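I got to the Harik repair shop in Branville a little after seven in the morning, which Rosimeire Guerra told me was already late. She'd been at it since six! The coffee was gone, the radio was on, and two robot arms were busy at the bench where she used to do most of her sorting by hand.

Harik fixes small household gadgets and power tools, 2,073 of them last year, and every one arrives in a box with whatever else the customer threw in (pens, receipts, once a sandwich). Rosimeire spent years picking through all that. Now the arms take first pass, and she gets the repairs, plus a say in how the bench is laid out.
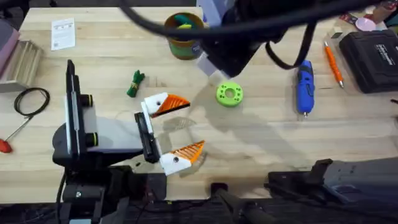 *Two arms share the bench at Harik, with a blue rotary tool, an orange pen and a lime-green ring among the things laid out on the wood.*

I asked whether she missed the old way. "My wrists don't," she said, and then she thought about it and admitted she misses the talking. Sorting used to be a two-person job, her and Berkay Duman, up to 30 boxes before lunch and gossip the whole way through. Berkay's on the phones these days, and he likes it fine, except that he's inside all day with a headset on.

Onyekachi Briggs, who runs the shop, kept all 12 people on when the arms came in, and eight of them have since trained on the new setup. Pay went up a little for those eight. It didn't for the other four, and yes, I heard about that at lunch, from pretty much everybody at the table. Onyekachi says the next round of training starts in August. Rosimeire has already promised to teach part of it.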